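Who Shows Up for a Town Budget Vote?
Civics project report by Flurina Nägeli, with Kai-wen Tsao and Pao-chu Kan

I picked this topic because I was mad. Plurkville voted on its whole budget in August, and my parents didn't even know there was a meeting! So our group went through the sign-in sheets and then called people up.
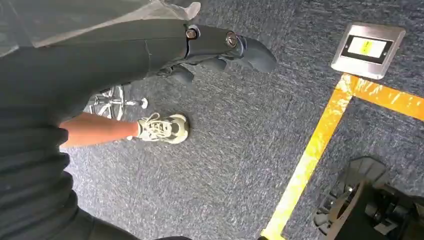

How many residents signed in? The sheets had 251 names, and 14 of those people spoke at the microphone.

I'd guessed way lower, so I was wrong there. But the same few streets kept coming up, and the apartments over on the Wellska side of town were almost missing. 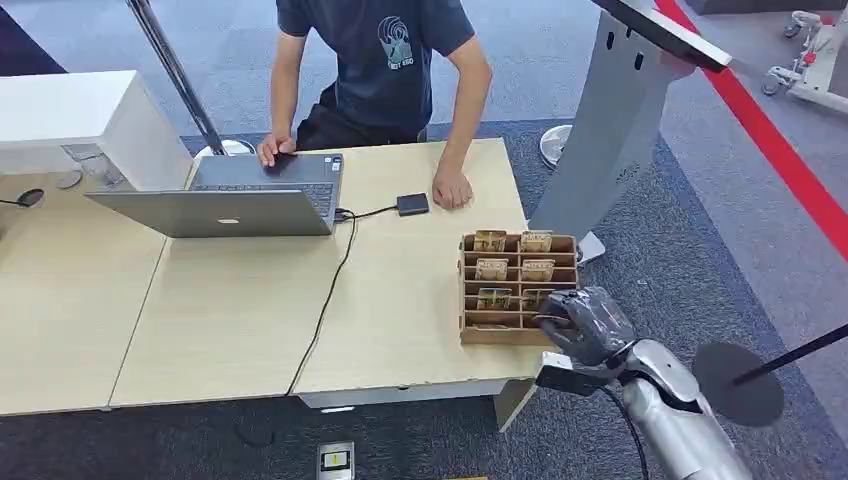 What people told us

We got 21 people on the phone who hadn't gone. Most blamed the 4 p.m. start (fair, they were at work), and a few said the notice only went up at town hall – which is closed by the time they get home. One lady talked to Pao-chu for 60 minutes about snow plowing and we used maybe two sentences of it.

Kai-wen thinks the council picked that hour on purpose. I don't, I think it's just always been that way, and we argued about it so much that we put both opinions in.

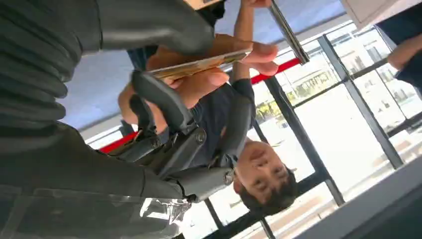
Plurkville budget project, group three

If I did it over I'd call people in the evening first, and I'd ask renters and owners separately. We still haven't heard back from the town clerk about the older sheets.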